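# The Planner at Bilidis

I wrote the planner, so when it started being weird I was the one who got the call. That's the deal at Bilidis. You name it, you own it (I named it Castillo, after the street I lived on when I was too broke to name things after anything nicer).

Castillo's job was small. Look through the wrist camera, decide where the fingers go, send a path to the controller, don't hit the glass. It had done this for 14 nights straight without a complaint, and I had gotten used to sleeping. Then on the fifteenth night it stopped at step 900 of a 2,000-step run and just sat there, all green lights, no error. The log said "waiting."

I never wrote a state called "waiting."

So I drove out to the Zesisdale lab in my slippers, got a coffee from the machine that tastes like pennies, and grepped the whole codebase. Nothing! I grepped the libraries too. There was a "wait" and an "awaiting_frame" and one very rude comment of mine from October, but no "waiting." I restarted the node. Castillo ran its 900 steps like a good kid and stopped again.

Okay, fine. I pulled the last picture it had looked at before it quit.

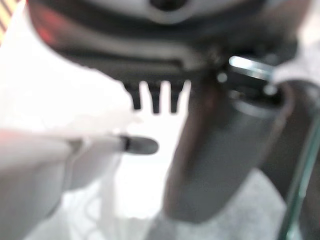
*Wrist camera, step 900. The last one before the log line.*

I must have stared at it for an hour. White thing with a gray tip, coming in from the left. The three prongs of the bracket over it. The big dark finger, so close it was mostly blur. I'd seen thousands of these and I'd stopped looking at them years ago, the way you stop looking at your own front door.

I opened the planner's scores for that step. Usually there's one path way out ahead and a bunch of junk behind it. This time there were 200 paths and they were all tied, down to the last decimal. Go left, go right, close, open, back off to home. It liked every one of them exactly the same.

Now, I know how you get a tie like that. Somebody zeroes out a weight, or the cost map comes in empty and everything is free. I checked. The weights were fine and the cost map was full, and the glass edge was right where it should be, marked as expensive as ever. I even fed the picture in by hand on my laptop, same build, same seed. My laptop picked a path in no time and was very sure about it.

Only the one in the lab couldn't choose.

I should have called Cosarby, who make the controller, and let their support line play me that flute music. I pulled a stool up to the keyboard instead and did something I'd have yelled at an intern for. I bumped one path by hand. Third from the top, no reason, I liked the curve of it. I hit enter.

The joints hummed. Step 901, step 902, and off it went, smooth as anything, all the way through to 2,000.

I stayed until the run closed out, then scrolled back up to see what it had written when I butted in. There was the "waiting" line, and under it a new one, stamped the same second I'd hit enter.

"thanks," it said, lowercase.

I grepped for that one too.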